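Sirnesance Opens Basket Lending Room for Home Sorting and Tidying

GIDTHORPE, March. Sirnesance, the home storage shop on the lower floor of the old Flesano building, has opened a lending room where residents can borrow baskets, trays and bins before deciding what to buy. The room holds 155 pieces. Most are woven, and the rest are canvas, tin or plain board.

Borrowing is open to anyone with an address in Gidthorpe. A household may take up to three pieces at a time and keep them for 30 days. There is no fee for the first loan. After that, each loan costs the same as a small item from the shop, and the amount comes off the price if the borrower decides to keep the piece.

"People buy a basket for a shelf, get it home, and the shelf is an inch too short," said Marius Tudose, who runs the shop. "Then it ends up on top of the wardrobe with nothing in it. We would like them to try it first."

The idea came out of a sorting course that Sirnesance ran last winter with Auður Dalsgaard, a home organizer who has worked in the area for several years. The course had 34 places and all of them were taken. Dalsgaard asked each person to bring the contents of one drawer and find a container that suited it. Many went home with a different size than the one they had planned on.

Dalsgaard will be in the lending room on the first two mornings of each month, from 9:30 until noon. She will help borrowers measure shelves from their own notes or photos, and she will go over what each type of container is good for. Woven baskets work well for linens, hats, mail and bread. She does not suggest them for loose screws, beads or anything that sheds crumbs, which get into the weave and stay there.

"Start with the things and pick the basket second," Dalsgaard said. "Put everything out on a table, get rid of what you don't want, and see how big the pile is. Most piles are smaller than people think."

The first group of pieces on loan is the Crăciun line, named for the family workshop that supplies it. It comes in low, medium and deep sizes. All three can be borrowed singly or as a set. Liners are sold separately and are not part of the loan.

Each returned piece is brushed, wiped with a damp cloth and left to air for a day before it goes back on the shelf. Pieces with broken strands are set aside for repair. Borrowers are not charged for ordinary wear, but they are asked to keep baskets away from radiators and out of direct rain.

Dark brown woven or basket-like work against a pale surface: 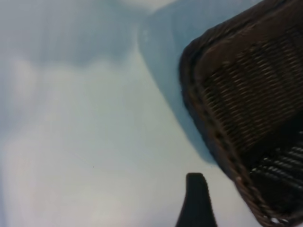
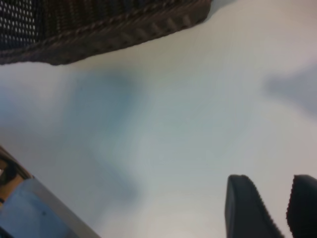 To borrow, residents should bring one proof of address and the width, depth and height of the space they want to fill. Measurements can be in inches or centimeters. Pieces cannot be reserved by phone, but the staff will say whether a given size is in the room that day.

The lending room is reached by the side entrance, which has a ramp. It keeps the same hours as the shop. Returns can be left at the front counter at any time during opening hours, with the loan tag tied to the handle or rim.

Sirnesance will also accept used baskets from residents who no longer want them, provided they are clean and hold their shape. Painted pieces cannot be taken. Anyone with more than a carload should call at the shop first to arrange a time.

Press contact: Marius Tudose, Sirnesance, Flesano building, Gidthorpe. Interviews with Auður Dalsgaard can be arranged through the shop.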